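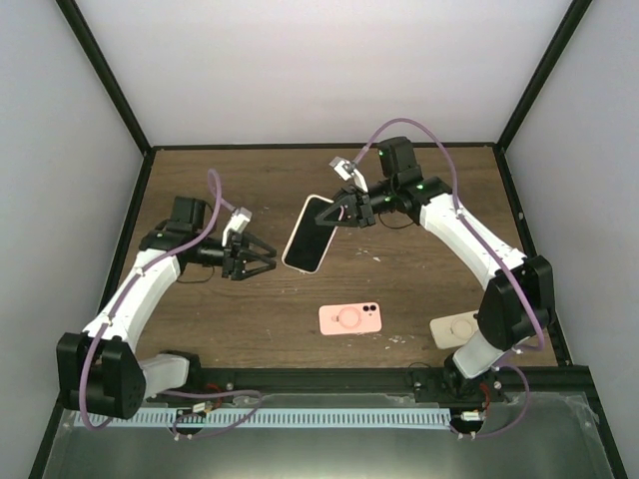 White walls, brown wood-grain top.

morin_m
OK so I'm finally redoing the little hobby room and I'm stuck on wall color. My wife wants plain white all the way around, I'm leaning toward a warm gray or maybe even green. The top stays brown wood grain no matter what. Anybody living with white walls and a wood top? Does it get boring? Budget is $137 for paint and supplies.

nandi_n
White! I did mine last August and I love it, everything feels bigger and I stopped turning the lamp on at 3 in the afternoon. Get an eggshell finish though, flat white picks up every fingerprint (ask me how I know).

DwightD
Gonna disagree with Nandi. I had white for years and by winter it felt like a dentist's office. Went with a sage green and the wood looks so much richer next to it. Your bulbs matter more than people think too -- I use 3000K ones and the green turns really cozy at night.

nandi_n
Dwight, with 3000K bulbs white looks cozy too, that's the bulbs doing the work lol

DwightD
Fair, but green looks good at noon as well.

kagiso_p
Can you two split it? White on three walls and green behind the desk. That's what we have, and it took one quart of Zirkonura for the green wall, two coats. The 18 inch roller was overkill, don't buy one for a small room.

morin_m
Kagiso that might sell here. Did you tape the corners or cut in by hand?

kagiso_p
Taped, and pulled it while the second coat was still tacky. One corner bled a little so I went back with an angled brush.

tshepo.m
I wouldn't do an accent wall, they look dated to me. Pick one color and commit. Also get sample pots first! I skipped that once and ended up with a peach bathroom.

morin_m
Samples of the sage and two whites it is. Will report back after the wife votes.

Related threads
Sage green paint that doesn't go gray at night
Eggshell or satin for a small room?
Oiling a wood desktop, how often?
Toltivbridge paint swap, August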